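Measuring scoops, sand and a very happy afternoon

I have fallen hard for scooping. I know how that sounds! But a few months ago I started putting together little pouring and measuring trays, the kind you find in preschools, and I have not been this absorbed in anything since my bread phase. You need a table, something grainy and a few things to scoop it with, and an afternoon is gone before you know it.

My first attempt was with flour, and please learn from me. Flour gets everywhere. It clings to the scoop, it packs down in the cup so you never get the same amount twice, and I was still finding it in the drawer runners in October. Rice was much better, and it makes a lovely sound going into a tin. Then I tried dry couscous, and after that a bag of fine play sand from Flerkmont, the garden place out past the bridge, and that was when I got properly hooked. Fine grains pour almost like water, but they hold a shape too, so you can make a heap, level it off, and see exactly how much you have.

Now, scoops. I own far too many. The ones I reach for most are the short, round ones, and I love a pair of them because you can go back and forth - fill one, tip it into the other, see what's left over. A short handle keeps your hand close to the bowl, and you feel the weight shift as it fills. Long handles are a different game. They're great for getting down into the corners of a container, but the first few tries are wobbly and you tend to lose half the load on the way over. I like having both kinds out together for exactly that reason.

Color matters more than I expected as well. Pink against a white table is such a cheerful combination, and anything golden or brown shows up beautifully in it.

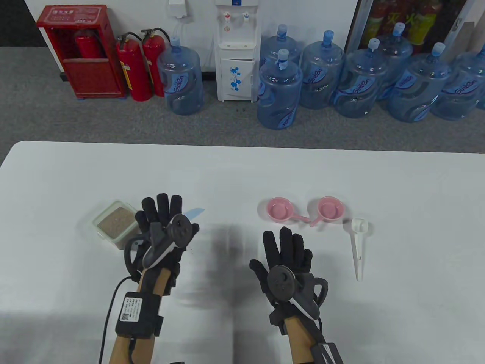
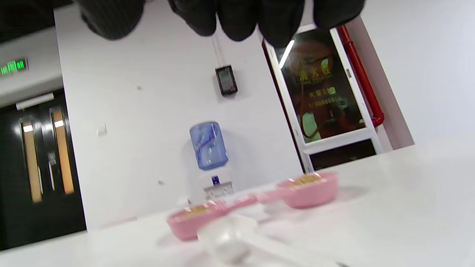 The two pink scoops on the white table, handles almost touching, with the long-handled white one close by.

A word about the table itself, because I changed my mind on this. I used to put a towel down, thinking it would catch the spills. It does catch them, and then it keeps them! Every stray grain works its way into the loops and you end up shaking it over the porch rail for ten minutes. A smooth white top is so much nicer. You can see every grain, and you can sweep the lot into a little pile with the edge of a card and start again. I've become very fond of the sweeping part.

For the container, I'd go with square and clear. The square corners make it easy to pour back out, and with clear sides you can watch the level drop. I bought a round tub from Reler first and it's perfectly fine for storage, but try pouring out of it and you get a sheet of sand in your lap.

If you want a first exercise, this is the one I keep coming back to:

Fill the container no more than halfway.
Take one level scoop and set it down on the table without spilling.
Take a second scoop, heaped this time, and set it beside the first.
Tip the heaped one slowly back and stop when the two look the same.

It takes 4 steps and I have done it 50 times, easily. The leveling is where it gets interesting. My kitchen scale said my first level scoop was nowhere near my second, and I was so sure they matched!

Next on my list is lentils, the small green ones, and maybe a funnel if I can find one with a wide enough neck. I'll post how it goes. If you have a favorite filler, please tell me in the comments - I've cleared a whole shelf.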